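**Iltside Home Forum › Organizing & Small Spaces › Do colored key tags really do anything?**

**thorarinn_b** · Tuesday, February 17, 2026 · 435 posts

I keep getting told that the cure for our key problem is tags and a hook rack. I have my doubts. We have 18 keys between the house, the shed, two bikes and my mother-in-law's place, and every organizing article says the same thing: tag them, hang them, done. It sounds like something written by a person with three keys.

Anyway I gave in and got a few of the plain plastic tags, the long ones with round ends. Pale purple was the color that was left. They go on with a thin wire ring, and the ring is already my first complaint. Getting it through the hole in the key head took me longer than finding the key would have.
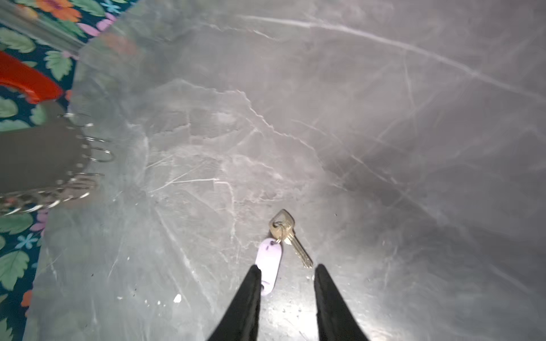 So my question is what you're supposed to put on them. If I write "shed" on the tag and drop it at the grocery store, fine, who cares. If I write the house number on it I've handed somebody my house. And if I leave them all blank and the same color, I've bought plastic.

---

**mazza_fan** · 1,988 posts

Different color per lock. That's the whole system. Purple is front door, green is shed, and so on. You don't write a thing.

---

**thorarinn_b**

And how many colors do they come in? The store here had four, and two of those I'd call the same white.

---

**kolbrun_th**

Kolbrún Þrastardóttir here, I rent out two small apartments so I go through a lot of keys. Color coding works until somebody else has to use it. My brother-in-law let himself into the wrong apartment with the "blue" key because under the hall light he couldn't tell it from the purple one. Nice tenant, luckily.

What I do now is numbers. Just a number on the tag, and a list of what the numbers mean in a kitchen drawer. A stranger who finds number 7 has found nothing.

---

**gravel_dan**

Sorry, but a list in a drawer is one more thing to lose. I've been down this road. Had the list, had the tags, had a very nice notebook. We moved in May and I still don't know which box the notebook is in. Meanwhile the keys are all here with numbers on them and they may as well be in Latin.

---

**kolbrun_th**

Take a picture of the list, Dan.

---

**gravel_dan**

With the phone I can't find either?

---

**pilar_q**

Can I ask about the rack side of this, since that's the part I'd spend money on? I've been looking at the black metal ones with the little hooks. My worry is where it goes. We have busy paper up, dark teal with big orange and pink flowers, and I think keys would vanish against it. My husband says the rack will stand out fine because it's black. I say the rack isn't what I'm trying to find.

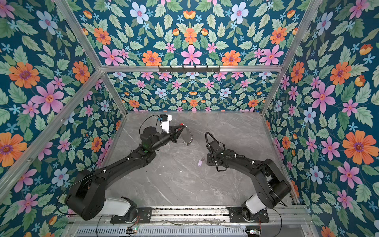 The other thing is I really don't want screw holes in that paper. It took two of us a whole weekend to get the flowers to match up in the corners, and I'm not doing it again for a key rack. Fixing it to a rail or a bar of some kind seems smarter to me, but then you're stuck with whatever height the bar happens to be.

---

**mazza_fan**

Rail, every time. Keys scratch. Anything they swing against will have little marks in it by summer, painted wall or paper, doesn't matter.

And your husband is right about the black. Silver rail, black rack, your eye goes straight to it.

---

**pilar_q**

He'll be unbearable. But you're still talking about the rack. A brass key with a pale tag on it, on flowers that also have pale bits? I'd want to see that before I believed it.

---

**thorarinn_b**

My doubt about racks is simpler. People hang things on them for a week. We had a Stakmont one by the back door, 5 hooks, perfectly good. By the end of the month it was holding a dog leash and an umbrella and the keys were back on the counter.

Our counter is gray with a marble pattern too, so a key put down there sort of melts into it. I'll give the tag this much, pale purple on gray is easier to spot than a bare key. That's the one thing I've noticed so far that I'd call an improvement.

---

**kolbrun_th**

Well then the tag is doing its job and you can stop complaining about the ring!

---

**thorarinn_b**

I will not. It broke a nail.

---

**gravel_dan**

Swap the wire ring for a split ring from the hardware store. The wire ones bend open. I lost a padlock key that way, tag still in my pocket, key gone. Pretty sure it's in the parking lot behind Randitz.

---

**mazza_fan**

I've had wire ones for years and never lost a key.

---

**gravel_dan**

Good for you. I'm telling you what mine did.

---

**pilar_q**

Does a rack need to be by the door at all? Ours could go on the rail over the worktop, it's a few steps farther in. Everyone online says by the door, but by the door is also where anybody looking through the glass can see the lot.

---

**kolbrun_th**

I wouldn't put mine where they show from outside. A few steps is fine. If your family won't walk a few steps, they weren't going to use the hooks either.

---

**thorarinn_b**

OK, I'm going to try numbers on six of them and leave the rest loose in the bowl, same as now. If the numbered ones are still where they belong in May I'll come back and say so. Not holding my breath. Does regular marker stay on these tags or do I need the paint kind?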